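Status: in force from October. Replaces the cell notes that were kept in the Juvari wiki.

# prundix-bin-rules

Working rules for recording bin-picking episodes in the Walside cell. They apply to every episode merged into the `prundix` set, including reruns and episodes recorded for debugging. "Must" marks a merge requirement. "Should" marks a default that the operator may override with a note in `episode.yaml`.

## 1. Before recording

- The bin must be clamped. Check the clamps by hand at the start of each session.
- Arm cables must hang free of the bin rim through the full approach range. Run `check_sweep` at low speed and watch the loop at the wrist.
- Teach pendants and other handhelds should be kept outside the bin.
- Blocks are placed by hand with the arm in hold. Do not reach into the bin in any other mode.
- Do not clean or repaint the bin floor between sessions of the same split. Scratches and stains are part of the background.

## 2. Motion limits

| Parameter | Limit |
|---|---|
| Approach speed in bin | 200 mm/s |
| Transfer speed | 400 mm/s |
| Fingertip clearance above floor | 28 mm, except during grasp |

Limits are set in `cell/limits.yaml`. Changes need a review by Hryhorii Vasylenko or Tincuța Chiriac. Do not raise a limit from the pendant to finish a session.

## 3. Stops and faults

1. A protective stop ends the episode. Set `outcome: stopped` and keep the file.
2. Do not resume a stopped episode. Start a new one with a new ID.
3. Contact with a bin wall must be logged even if the controller did not react.
4. After two wall contacts in a session, rerun `check_sweep`.

## 4. Labels

Blocks are labeled by color (`red`, `green`) only. Length is not a label. A block partly hidden by the gripper is one instance with one mask ID; do not split it. Touching blocks get separate masks, and the boundary follows the upper block where they overlap.
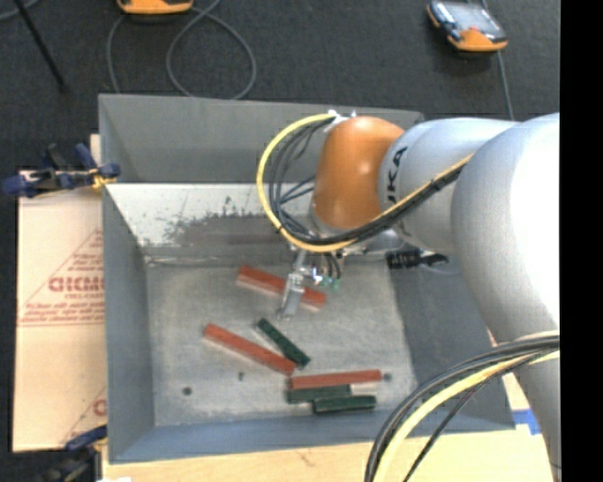
*Gripper among red and green blocks. The uppermost red block passes behind the finger and takes a single mask ID (section 4).*

## 5. Contents

The current release holds 3852 episodes. Stopped episodes are included and can be filtered on `outcome`. The Ene split uses the same rules but a different gripper, so do not pool grasp widths across splits.

## 6. Known gaps

- Wall contact was not logged in the earliest sessions. The field is `null` there, which does not mean "no contact".
- Mask boundaries in shadow under the arm are less reliable. Teodor Filip is rechecking them.

## Contact

Cell access: Ardalan Rostami. Label questions: Dorin Căpraru.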